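March 11, 2022

I slept badly again, but the morning was kind. I walked to the bakery by the long way, behind the school, and the snow there is almost gone. Only a gray line of it stays under the hedge.

Viorica called at ten. She has finally the date for her exam, and she asked if I can listen to her reading in the evenings. Of course I said yes. Her text is 153 pages and it is about the drainage of the fields near Rimuldale, so I will learn many things that I did not plan to learn.

After lunch I paid the heating bill, 200 more than in January. I wrote to Cosmin that we should close the small room until spring. He answered with one word, "Fine," and I could not decide if he was angry. Later he sent a picture of his soup, so I think he was not.

I tried also to continue the letter to Aunt Despina. I have started it three times. In Romanian it comes too sentimental, and in English it sounds like I am asking the bank for something. I kept one sentence, the one about the plum trees, and I will begin from there tomorrow.

In the evening there was wind. I read two chapters, drank my tea without sugar and did not look at the news after eight. This is a small rule, and I have kept it now for five days. 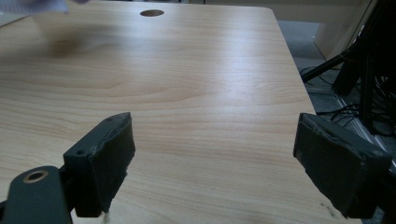 The table, with light across the middle.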